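Three Weeks of Kitchen Episodes

20th December

I said I would write up how the collecting was going on the Gerkura project, so these are my notes so far. We have 567 episodes saved. I threw out 161 more, most of them in the first week, when I kept changing my mind about where an episode should start and stop. The rule now is that both arms start parked and both arms end parked. I should have written that down on day one.

The task list has 11 items on it. Most of them are small: move a plate, hang a mug, put the lid on the saucepan, open the toaster oven door. The long ones string three or four of these together.
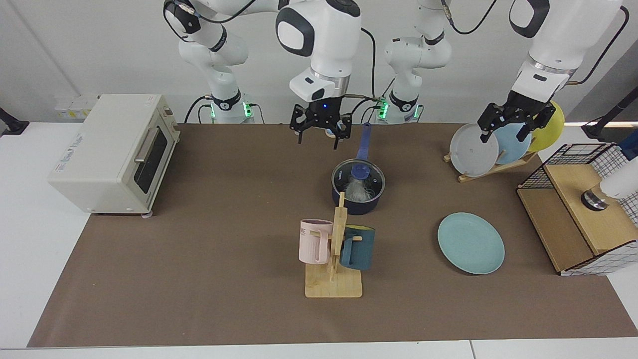 Plates have taken more time than anything else on the list. The model we trained in the first week liked to grab too low, and I think that came from my own driving, because I was always in a hurry to get a firm hold. Now I take the plate by the rim, the way the left arm has the gray one in the rack, and I keep the other gripper well away until it's needed. I also change the order of the colors between episodes. With gray, light blue, and yellow always in the same slots, the model learns the slot and ignores the plate.

Labels go into Druvora at the end of each session. I write one plain sentence per episode and mark the grasps by hand. I tried doing it the next morning and my notes were useless.

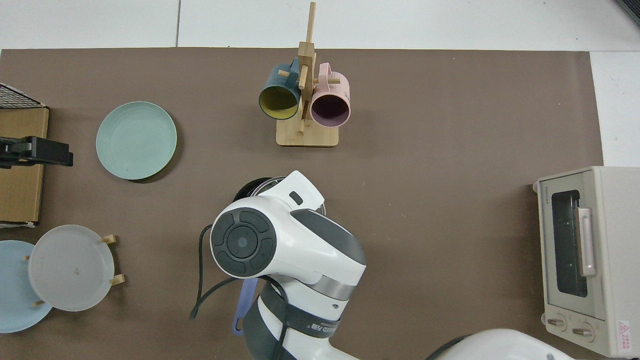 Camera views are the other thing I've had to think about. The fixed camera is good for the overall layout, but from the head camera the arm gets in the way of its own work. With the black pan in hand, the wrist housing hides most of it and only the upper edge shows. I used to mark episodes like that as bad. I've stopped, because the model will be looking at the same view when it runs, and it needs to see plenty of them.

Of the saved episodes, 158 still need labels. After that I'll retrain and run the full list again. The mugs come next, and I want the longer sequences finished by February.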